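Counting examples, again

August 13, 2023

I said back in March that I would write up how the processor job was going once we had enough examples to train on. We don't quite have enough, but the number is at 265 kept episodes and I have some notes, so I'm writing them down now.

The task is one piece of the Clollanstead project. An arm picks up a desktop processor and puts it into the socket on a motherboard that is still mounted in its case. A person drives the arm for every example. We record the joint positions, the gripper opening, the wrist camera and the fixed camera, and the policy learns from that. The whole set for Clollanstead is at 3,307 episodes over all tasks, and most of those were easier than this one.

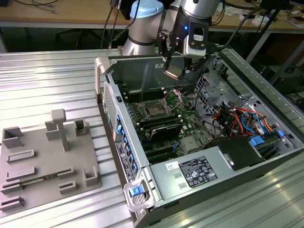
The hardest thing has been deciding what counts as a good example. At first I kept any episode where the chip ended up flat in the socket. Then I watched a batch of them back and saw that I had been nudging the chip sideways until it dropped. That is a bad habit to teach. The first policy we trained, which we called Zaki, learned the nudging very well and the dropping hardly at all. I went through and threw out 116 episodes.

The rule now is one approach, one pause above the socket, one descent. If the chip is off by more than a little, I back straight up and start the approach again, and I tag the episode as a retry. Retries stay in the set. I want the policy to see what backing up looks like. 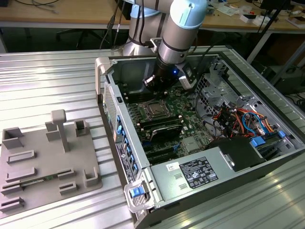 The gripper over the board, with the processor in its socket.

Some smaller things I changed:

The case gets shifted and turned slightly between episodes. I mark the offsets on a sheet so I don't keep going back to my favorite spot.

I stop after 40 minutes. My late episodes were slower and had more small corrections in them, and you can see it in the joint plots.

Labels are done the same day. We use Plaltatcombe for this, and it's fine except that it forgets the last tag you used.
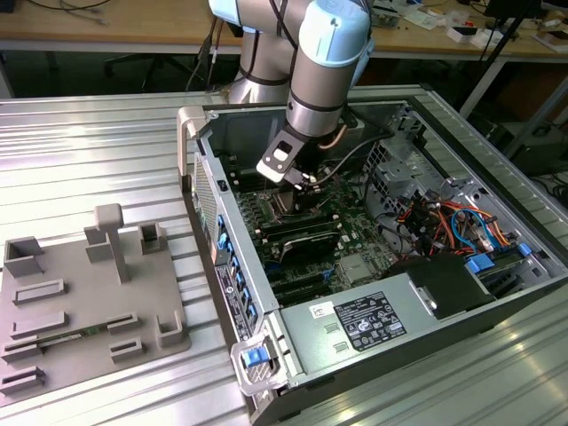
Reaching down toward the socket area. The fixture plate is on the left.

The cables in the drive bay worried me when we picked a full tower over a bare board on a bench. A bare board would have been faster to work with. But the point is to end up with something that works inside a real machine, and I'd like the clutter to be in the data from the start.

Next is memory modules. I have 162 episodes planned for the first round and will train on those before recording any more.
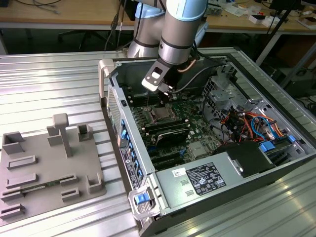
Nalent wrote in the comments on the March post that throwing out the nudging episodes might be a mistake, and that they would keep them under a separate tag and train with and without. I still have the files, so I may try it. It would cost one extra training run and a day of relabeling.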